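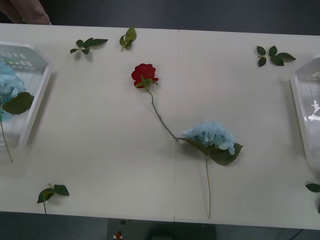

Tue 26 February. Salt cell on the Pellberg test pool was reading low again this morning, 2473 ppm on the controller against 2900 on the strip. I pulled the cell and found scale on the plates, mostly at the return end. Soaked it in the weak acid mix for 16 minutes, rinsed, refitted. For the stain trials Loredana wants a fabric that fades easily, and the artificial red rose on the white table would do for that, petals only. I'll ask her before cutting anything.

Flow switch checked while the cell was out. Paddle moves freely. The O-ring on the lower union is flat on one side, so I swapped it for one from the Van den Broek box – three left in there, Corrado please reorder.
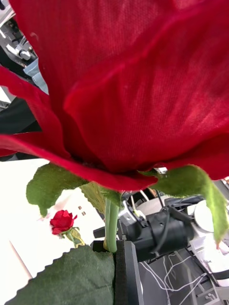 After the refit the controller settled at 2810 and held there through lunch. Output set to 100 percent for the afternoon, pump at 1475 rpm. Free chlorine went from 0.8 to 1.4 by four o'clock, slower than I expected. Water is still cold, so that may be all it is.

To do: repeat the strip test with a fresh bottle, the open one is from May. Flora has the Rivus meter and says we can borrow it Thursday. Don't add salt until we have that reading.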